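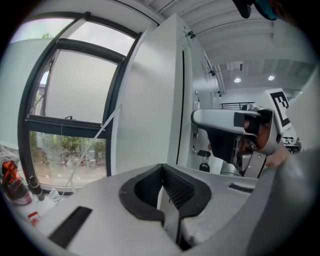

Ticket: Label printer skips every second label
Product: Zornetti label printer, stockroom, Te Moana
Opened by: Fumiko Ichikawa
Opened: February 5, 2021
Status: Closed

Fumiko Ichikawa wrote:
Printer was fine until we changed to the new rolls. Now it prints one label, feeds a blank, prints the next. We are labelling a run of 2000 and I gave up after 24. Colour of the status light is steady green, no error. Turned it off at the wall and back on, same result. The PC end is Billuveo and the template hasn't been touched.

Bernardo Meireles replied:
Thanks Fumiko. Sounds like the gap sensor is still set for the old stock. Please load a roll, close the lid and hold the feed button until it flashes 3 times, then let go. It should run out a few blanks and stop on a gap. Also check the label height in Billuveo – the driver keeps its own setting and ignores the template.
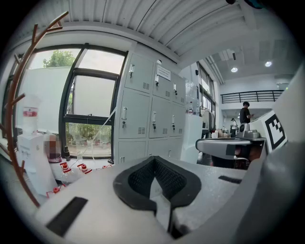 Square black-and-white marker on a white panel.

Fumiko Ichikawa wrote:
Did the calibration. Better, but the text now sits too low and the bottom line is chopped off. Driver height says 24 mm. The new labels are 19 mm.

Bernardo Meireles replied:
Change the driver to 19 mm, save it as the default, then restart the print queue. The Zurkenham PC will need the same change.

Fumiko Ichikawa wrote:
Both done and printing normally. Please close.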